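Mavau Wave-Edge Table, White, Two Cable Ports
Review by Marion Lamont
Posted 4 Jul 2023

Configuration tested: gloss white top, standard height, two round cable ports, no drawers. Purchased at retail from the Kinden outlet in Grerkport. Order reference ended in 2976. No sample was supplied and the seller did not see this text before it was posted.

The Mavau is sold as a desk that can also serve as a table for meals. I bought it for both uses. It has been in daily service for 14 weeks, which is long enough to comment on the finish and the joints but too short to say anything about aging.

Delivery and assembly

The table arrives in 2 cartons, one for the top and one for the legs and hardware. The top is protected by foam corners and a peel-off film. Remove the film before fitting the legs. I left it on to prevent scratches and then had to work the trapped edge out from under a bracket with a plastic card.

The instructions are drawings only. Step order is correct except that the cross brace should be offered up loosely before the leg bolts are tightened. If the bolts are torqued first, the brace holes do not line up. All hardware was present. The supplied hex key is soft and rounded slightly on the last bolt, so use your own.

One person can assemble the table. Turning it over takes a second person, or a blanket and some patience.

Surface

The finish is a hard gloss. It wipes clean with a damp cloth and no detergent. Coffee left overnight came off without a mark. Turmeric left a faint yellow spot which was gone after the third wipe. Ballpoint ink required alcohol, and the gloss was not dulled by it.

Glare is the main drawback. Any lamp placed overhead or slightly behind the user shows up as a hard bright patch on the top. For reading or screen work this is tiring, and a desk mat is needed. For meals it matters less. A matte version is listed in the catalog but has been out of stock every time I have checked.

Fine scratches are visible at a low angle where I slide a stoneware bowl in and out. From normal sitting height I cannot find them.

Edge profile

The long edge follows a shallow wave. It has no practical benefit that I could identify. A clamp lamp will grip on the flatter portions but rocks where the curve changes direction. Monitor arms have the same problem, and the one I tried ended up on the short side. The edge is well finished, with no sharp corner along the run, and the forearm rests on it comfortably.

If the table is pushed against a wall with the wave side to the back, it leaves gaps into which pens will fall. I keep that side facing the room.

Cable ports

The ports are set toward the left and right sides. Each accepts a standard three-pin plug end if it is fed through at an angle. The bore is clean, with no rough material at the lip. Covers are sold separately by Sumampouw and I think they should be in the box. Without them, crumbs go straight through to the floor, and any small part that rolls toward a port is gone.
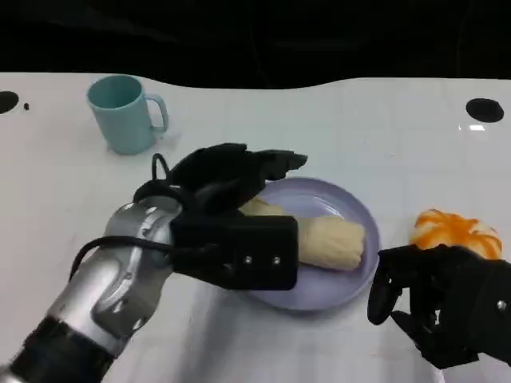
With tableware in place, the port positions turn out to be reasonable. A dinner plate goes in the middle and a mug can stand toward the back without either one coming near an opening. Problems start with a second place setting, as the side positions overlap the ports and a glass foot can land partly over the hole. I would not seat two people side by side at this table.

Pale plates and cups look fine against the white, if that is a consideration. Lightweight plastic pieces slide easily on the gloss when pushed. A thin rubber mat under the plate cures this, and so does a folded napkin.

Stability

With the brace correctly fitted there is no side-to-side play that I can feel when typing. Front-to-back movement is slight and increases if weight is placed on the wave side. Retightening the leg bolts at four weeks removed most of it. They have held since.

The leveling feet have enough travel for an ordinary uneven floor. They are plastic on a metal thread and will mark soft vinyl, so fit felt pads.

Points in favor: stain resistance, quiet underfoot, well-cut ports, comfortable edge.

Points against: glare, no port covers, poor clamp compatibility, soft hex key.

Rating: good as a single-user table. Fair as a desk unless a mat is added. I will update the review in October if the finish changes or the bolts need attention again.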